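# 第4章 余白という道具

組版の勉強を始めたばかりの方は、たいてい文字のことばかり考えています。書体は何にしようか、大きさはどうしようか、見出しは太くしたほうがいいだろうか、と。私もそうでした(ずいぶん長いあいだ、そうだったのです)。けれどもこの章では、いったん文字を脇に置いて、文字のないところの話をゆっくりしてみたいと思います。

私が若いころにお世話になったオッターヴィオ・ズッカロさんの工房では、見習いはまず何も刷っていない紙を机に置き、しばらく眺めるところから一日を始めました。最初の週は退屈でたまらなかったのですが、そのうち、紙の中心と、目が中心だと感じる場所とが少しずれていることに気づきます。目の感じる中心は、ほんの少し上にあるのですね。下の余白を広めにとる昔ながらの作法は、この感覚とよくなじみます。

白い面は、まわりの色によっても表情が変わります。暗い机に置いた白は輪郭がくっきりと立ち、明るい机の上ではやわらかく溶けていくように見えるものです。みなさんもお手もとの紙で、ぜひ気長に試してみてください!

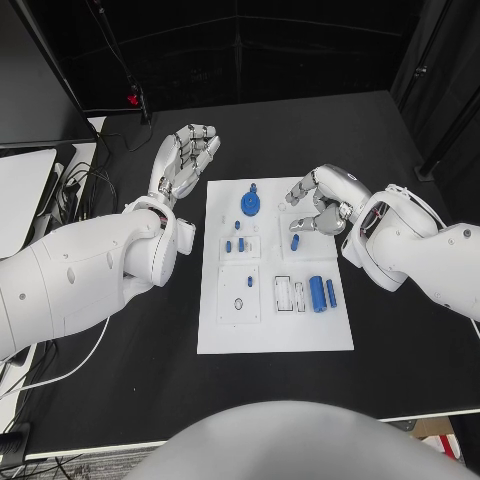 ## 4.1 四つの余白とその名前

本を開いたとき、一ページには四つの余白があります。上を「天」、下を「地」、綴じ側を「のど」、外側を「小口」と呼びます。どれも古くから使われてきた言葉で、口に出しているうちにだんだん愛着がわいてくるから不思議です。

このうち初学者がいちばん失敗しやすいのは、のどでしょう。画面の上では十分に見えても、綴じてしまうと行の端が谷に沈んで、読む人は本を力いっぱい押し広げることになります。ページ数の多い本ではなおさらで、私が922ページの事典を手伝ったときには、のどの幅を決めるだけで試し刷りを2度やり直しました。

まずは手近な本を一冊選んで、四つの余白を定規で測り、ノートに書きとめておきましょう。その数字は次の節で版面の比率を求めるときに使います。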